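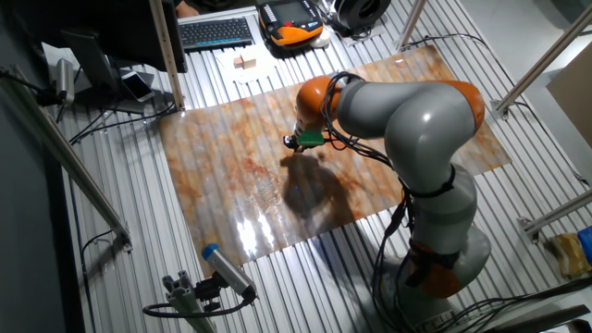 Sibiya Street hall to reopen its kitchen after a long wait

January 14, 2021

It has been a long while between cups of tea at the Sibiya Street hall, but the kitchen is nearly ready, and the people who use the place are already arguing (in a friendly way) over who gets to put the kettle on first.

The old kitchen was shut in November after a pipe let go behind the sink one night and soaked the cupboards right through to the floor. Anyone who had cooked in there will tell you it was due for a freshen-up anyway. The oven door had been held closed with a tea towel for as long as most of us can remember, and you had to know just where to lean on the pantry to get it open.

Chantelle Lekota has been running the seniors' lunch out of her own house in the meantime, carrying pots down the hill in the back of her station wagon, and she is very much looking forward to getting her dining table back. "My husband has been eating his breakfast standing up for weeks," she said. "He's been lovely about it, but I think he's had enough of soup."

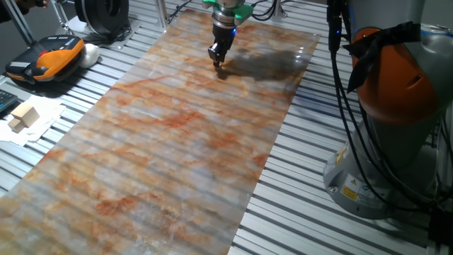
The new kitchen has a wider servery window opening onto the main hall, a proper double sink, and a bench set a little lower at one end so that people can sit down to peel and chop. Ronaldo Buenaventura, the builder, grew up two streets over and had his sixth birthday party in the hall, so he was keen to keep the timber shelf above the window where the cake always went. It has been sanded back and will go up again as one of the last jobs.

Most of the colour choices were left to the Keketti cooking group, who meet at the hall every fortnight and who did not, by all accounts, agree on very much. The walls have ended up a soft cream. There was a strong push for yellow, and Ntombi Botha would like it known that she has not given up on yellow for the hallway.

Money for the work came from the hall's insurance and from the spring fair, where the cake stall sold out in 90 minutes and the plant stall wasn't far behind. Another 57 households chipped in through the street collection, and the hall would like to say a very warm thank you to every one of them, including the family who sent a jar of coins with a lovely note and forgot to sign it.

The seniors' lunch will be the first booking back, with room for some 20 people while seating is spread out. Please ring Lizelle Msimang at the hall office if you would like a place or need a lift. She is also hunting for the big blue teapot, last seen at the fair, and promises to ask no questions if it turns up on the front step.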